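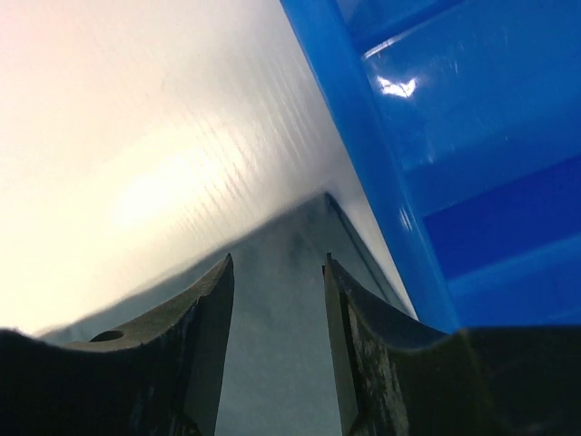
La silla de al lado

Milagros Zúñiga llegó a las ocho menos diez y Tuva Fagerlund ya estaba ahí. Siempre estaba ahí. Abrigo puesto, los auriculares colgando, tecleando como si el teclado le debiera dinero.

—Has movido mi grapadora.

Buenos días a ti también. Milagros no lo dijo. Colgó el bolso, encendió la pantalla, esperó.

Diciembre en Halvorsen era esto. El cierre de Plistov, 1.318 líneas de pedido por revisar, dos personas para revisarlas y una de ellas no hablaba, ladraba. La otra era ella.

—No la he movido.

—Pues alguien.

A media mañana vino Ulla Vik con su taza y su sonrisa de jefa que ha leído un libro. Se sentó en el borde de la mesa, justo encima de los albaranes. Que si el equipo, que si la comunicación. Que Alteo había llamado quejándose del tono de un correo.

—¿De quién? — preguntó Milagros, aunque lo sabía.

Ulla miró el techo. Tuva siguió tecleando, más fuerte.

—El correo era correcto — dijo Tuva —. Pidieron 300 y querían pagar menos. Les dije que no.

—Les dijiste que aprendieran a leer.

—Eso tambien.

Ulla se rió un poco, sin ganas, y se fue con la taza. Dejó un cerco en el albarán de arriba. Milagros lo secó con la manga. Mala idea. Camisa clara.

Comió sola, en la escalera de atrás. Bueno, sola no, con Ronja Fjeld al teléfono, que se había pasado a Amuvitz en primavera y desde entonces tenía opiniones sobre todo.

—Contesta. Una vez. En voz alta.

—No sirvo para eso.

—Yo estuve cuatro años en esa silla, Mila. Cuatro. Me fui sin contestarle ni una vez y todavía discuto con ella en la ducha.

Ruido de platos al otro lado. Alguien llamaba a Ronja, tenía que colgar, un beso, hazme caso.

Las cinco. Las seis y media. Fuera, noche cerrada. En el pasillo apagaron la luz y se quedaron las dos con los flexos, cada una en su charco amarillo. Línea 900 y algo. Milagros llevaba un rato leyendo la misma cifra.

—Esa está mal — dijo Tuva, sin girarse.

—¿Cuál?

—La que llevas mirando diez minutos. Está duplicada. Se ve desde aquí.

Y ahí. No supo de dónde le salió. Se le fue la silla hacia atrás y dio contra el archivador.

—¿Y si lo sabías hace diez minutos por qué no me lo dices hace diez minutos? ¿Eh? ¿O dímelo bien? ¡Una vez! ¡Y yo no toqué tu puta grapadora!

Silencio. El ventilador del ordenador. Un coche abajo.

Tuva se quitó los auriculares. Despacio. Los dejó en la mesa, y Milagros vio que el cable no iba enchufado a ningún sitio, que la clavija colgaba.

—La grapadora la tenía Solheim — dijo —. La otra Tuva, la de nóminas. Me la ha devuelto a las doce.

—Ah.

—Tenía que habertelo dicho.

—Sí.

—Y lo de la línea también.

Milagros volvió a acercar la silla. Le temblaban las manos, una tontería, se las metió debajo de los muslos.

—Ronja nunca decía nada — dijo Tuva entonces, a la pantalla —. Yo creía que le daba igual.

Milagros pensó en la ducha de Ronja y se mordió el labio para no reírse. No era el momento. O sí.

—¿Qué línea era?

—La 947. Borra la segunda, no la primera. La primera lleva el descuento.

La borró. Tuva giró un poco su flexo, un palmo, hacia la mesa de Milagros, y siguió tecleando.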